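Call for Participants: Breakfast Habits Study in Vilbridge

Enache Food Research is looking for adults who want to take part in a study about breakfast.
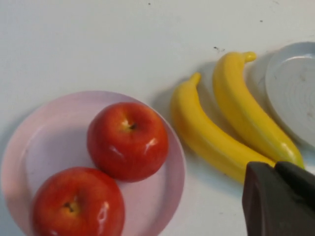 We want to learn what people in our region eat in the morning, at what time, and how hungry they feel before lunch. The first part of the study was an online survey and we received 1,908 answers from Vilbridge, Rendville and the villages between. Now we need 300 persons for the second part, where we look at the daily habits more closely.

Who can participate

You are 18 years old or older and you live in Vilbridge or Rendville. You eat at home at least four mornings in the week. You do not need to eat a big breakfast. People who only drink coffee are also very welcome, we have too few of them until now.

Unfortunately we cannot accept persons who have a food allergy that needs emergency medicine, or who work in night shift during the study.

What you will do

The study takes 2 weeks. Every morning you write in a small paper diary what you ate and drank, and you answer a few short questions about your sleep and your appetite. This takes nearly ten minutes. Please do not change your habits for us. If you skip the breakfast one day, write only "nothing" and the hour when you had your first meal.

You also come to our office in Vilbridge 2 times, at the start and at the end. In the first visit we explain the diary and you sign the consent form. In the last visit you bring the diary back and have a short talk with one of our team. The talk is in English, but you can bring a friend or a family member who helps you with the language.

What you receive

Every participant who finishes the study gets a voucher for the Narkik grocery store and a short report about their own results. We also pay the bus ticket from Rendville. You can stop at any moment and you do not have to tell us the reason.

How to apply

Please fill in the form at the reception desk of Enache, or ask for it by phone in the morning. The first visits are planned for January. On Thursday the office stays open until 7 p.m. for people who work during the day.

Your answers are kept without your name.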